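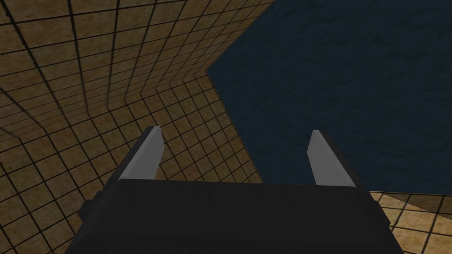
I have been buying Vulleo biscuits for years, mostly the ginger ones, so when they opened up their bakery for a morning in May I was on the bus before I'd properly woken up. The bakery is out at Skotitz, past the garden centre, and you can smell it from the stop – butter first, then something like toffee. I went in expecting aprons and rolling pins, and there were plenty of both, but my head is also full of dark grey machine housing with a pair of light grey fingers sticking up from it, one near each end. Mostly, though, I came to find out why my own ginger biscuits never snap.

We were split into groups and ours started in the mixing room. The bowls are enormous! I could have sat in one. They cream the butter and sugar for far less time than I do, and the woman showing us round said most home bakers beat in too much air and then wonder why everything puffs up and goes soft. Guilty. She also said they rest the dough overnight in the cold room, which I have always skipped (I can barely wait for the oven to heat up).

After that came the ovens, where it was so warm that everyone's glasses steamed up. The ginger biscuits go through on a long belt and come out looking underdone. They firm up as they cool, and if you leave them in until they look right, they're already too far gone. I wrote that on my hand.

The tasting was in the old packing room and I'd have paid double for it. There were 6 kinds laid out, including two that aren't in the shops yet. The Leung, a sesame and brown sugar one, was my favourite by miles. The Tenach is a dark rye thing with caraway – I had a second one to be fair to it and I still don't like it. The lemon was nice but a bit shy.

Tickets were £5 and that came off anything you bought in the shop, where the broken biscuits are sold by weight. I came home with two bags, plus a tin I didn't need.

I've since made a batch the Vulleo way, with less beating and a night in the fridge, and taken them out while they still looked pale. They snapped! A bit thick, so next time I'll roll them thinner and put in more ginger.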